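Skekdale Household Tasks Project
Progress report to the Dodau Fund, second reporting period
13 May 2020

1. Purpose of this report

The grant asks whether a pair of low-cost arms can carry out small household chores to a standard that a tenant in supported housing would accept. This report covers work to the end of April. It sets out what has been tried, what the results allow us to say, and what changes to the plan we are asking the Fund to approve.

2. Summary of position

Gross tidying tasks are at or near the target set in the proposal. Fine tasks are not. The target is 70 per cent completion without a person stepping in, measured over blocks of 200 attempts per task. Moving soft items into a tray and closing a drawer have both met it. Folding a tea towel has not, and neither has any task in which an item must be put back into its own case.

A total of 2189 attempts were logged in the period, across all tasks. The log also includes attempts stopped early by the operator, which are scored as failures whatever the cause.

3. Work completed

3.1 The second arm was fitted and aligned with the first. Otusbridge supplied replacement wrist cables after the original set proved too short for the full turn of the joint. Fitting took longer than planned and the fine tasks began late in consequence.

3.2 The control software was moved to the version maintained by Czerwiński. This removed a delay between the two arms which had made handovers unreliable. Some older recordings can't be replayed under the new version and have been set aside.

3.3 Scoring rules were rewritten. Under the earlier rules an item left touching its container counted as put away. It must now be inside, and the lid must be shut where there is one. Results recorded under the earlier rules have been scored again so that the two sets can be compared.

4. Fine tasks

Small electrical goods were chosen because tenants named them often in the first survey as things that get lost or left out. Earbuds and their charging cases are the main test item. The chore takes a person a few seconds. For the arms it breaks down into holding the case steady, opening the lid, picking up each bud, turning it the right way round, seating it and closing the lid.

Holding and opening are now dependable with most cases. Picking up is fair when a bud lies well clear of anything else and poor when it lies against another object, as the finger pushes both. Turning is the weakest step. A bud gripped by the stem can be seated if the angle is right at the start, but the arm has no good way of correcting the angle once the bud is held. Passing it to the other gripper and back works on occasion and adds a good deal of time.

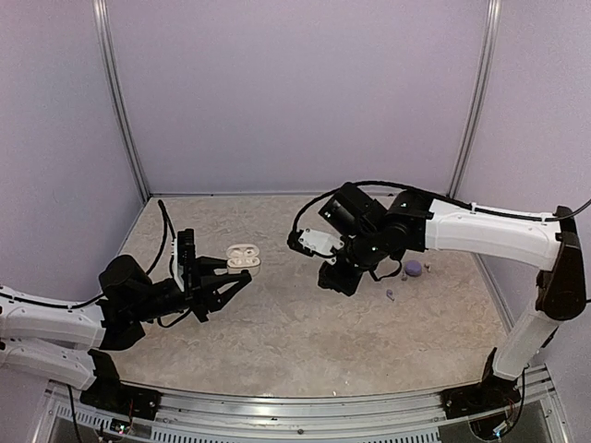 The hinged cases also differ in how much force they need. A setting that opens a stiff lid will shift a light case across the surface, and we have been adjusting the grip by hand for each model. That would not be acceptable in a tenant's flat. A method of finding the right force by small trial movements is being written and will be tested in the next period.

5. Assessment

Machines of this kind can be left to do a narrow set of tidying jobs, on a clear surface, with someone in the building. We would not put it more strongly. They are slow, and a failed attempt often leaves the items in a worse place for the next one. Nothing in the results so far supports unattended use in the home.

6. Changes requested

6.1 That towel folding be dropped and its remaining time moved to the fine tasks.

6.2 That the home visits be put back until the fine tasks reach the target in the workshop.

6.3 That 2 sets of softer fingertips be bought from the existing equipment line. No increase in the grant is sought.

7. Next period

Work will begin with the force-finding method, followed by a full block of attempts on the case task under the new scoring rules. The comparison between old and new rules will be sent to the Fund as a separate note once the checks are finished.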